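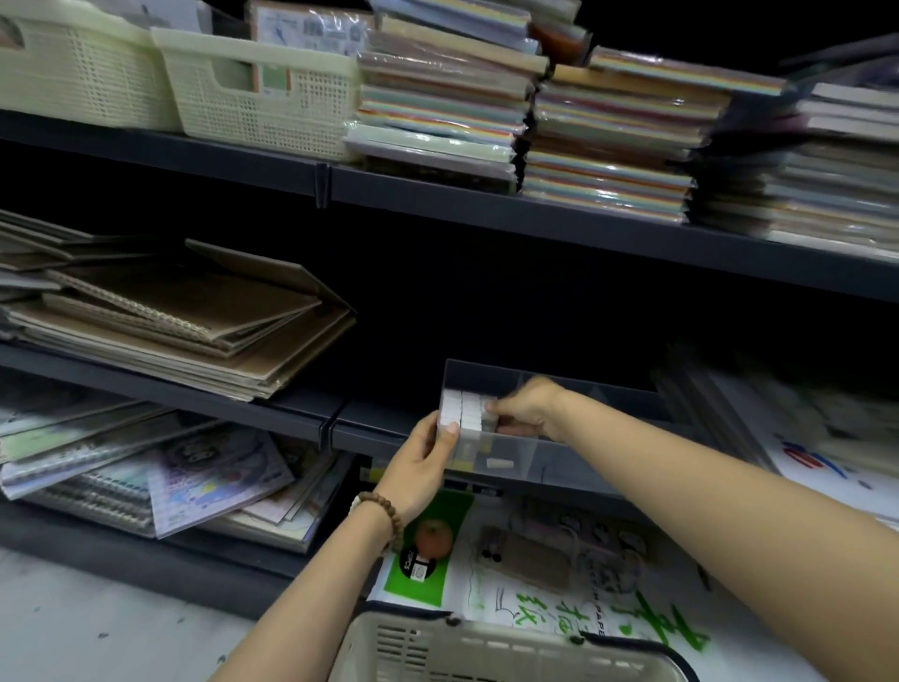
Step 2: Sort the supplies before you label anything

Take everything out of the drawer, closet or box where you keep your office and school supplies and put it on a table. Group like with like: pens with pens, tape with tape, erasers with erasers. Test each pen on scrap paper and throw out the dead ones. Small things go in shallow trays and bulky things go in baskets.

Step 3: Set your limits

Decide how many of each item you want to keep on hand. For a family of four I use these:

Pencils – 25
Pens – 11
Envelopes – 35
Index cards – one pack of 100

Anything over the limit goes in a bag for the school drive. Ours in Esville is in April, so the bag hangs on the basement door until then.

Step 4: Make the labels

Print in block letters on plain white tape. Put the label on the front edge of the tray, not the lid, because lids get swapped. If a tray holds two kinds of things, write both.

Step 5: Load the shelf

Heavy paper goes at the bottom. Daily items go between waist and eye level. Put the older stock in front and the new stock behind it, and use from the front.

Step 6: Keep a refill list

Tape a sheet inside the closet door. Whoever opens the last pack writes it down. I check ours on Wednesday and shop from it once a month.

If your shelf is deeper than your trays, see my page on deep closets. Questions can go in the comments.

Oksana Karpenko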